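Grulemau Opens Shared Tables to Local Groups

Apr 7, 2023

Grulemau, the shared office on the second floor of the Peria building, will open its common tables to local groups and people working on their own starting this month. The tables were previously set aside for companies renting desks by the year.

The change covers 8 round white tables in the open part of the floor. Each one can be booked for a half day or a full day at the front desk or by phone. There is no charge for the first four visits. After that, a half day costs $8.

"People kept asking if they could sit down for a couple of hours without signing a lease," said Oksana Mykhailiuk, who manages the floor. "We had the tables, and most afternoons there was room at them."

Grulemau asked its current members in the winter what they wanted from a shared table, and 179 of them answered. Most of the replies dealt with small things. Members wanted tissues and wet wipes within reach, a pen that works, a ruler, and a place to set down a drink. Several asked for tables they could wipe down themselves before starting work.

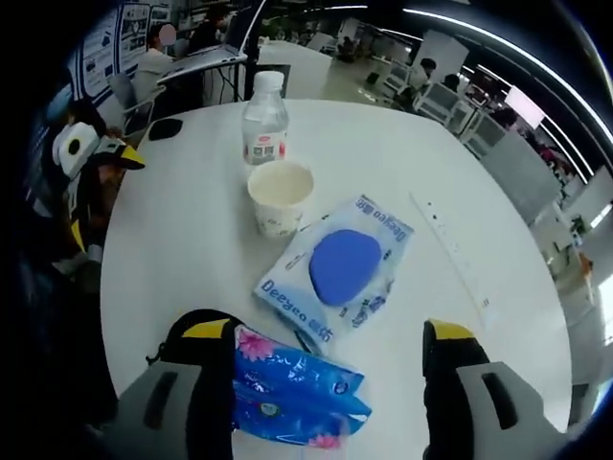 Supplies will be restocked every morning from the cabinet next to the kitchen. Anything that runs out during the day can be replaced at the front desk. Paper cups are kept by the water cooler, and guests may bring their own bottles. Hot food should stay in the kitchen.

Guests are asked to clear the table when they leave. Used tissues, wipes and cups go in the bins along the back wall. Pens and rulers stay on the table for the next person. Personal items left behind will be held at the front desk for two weeks.

The furniture on the floor was rearranged in April to make more space between the tables and the rented desks. The work was carried out by Ollel, a local office fitting company, which also repaired several chairs. The whole floor measures about 2000 square feet.

Groups of more than four people should call ahead so that two tables can be placed side by side. Calls and video meetings can be taken in the Major room, down the hall from the elevator, which seats eight and is booked separately.

Guests will get a wireless password at check-in. Printing is available for members only at this time.

Table bookings are open now. A copy of the house rules is available at the front desk.

Contact: Oksana Mykhailiuk, floor manager, Grulemau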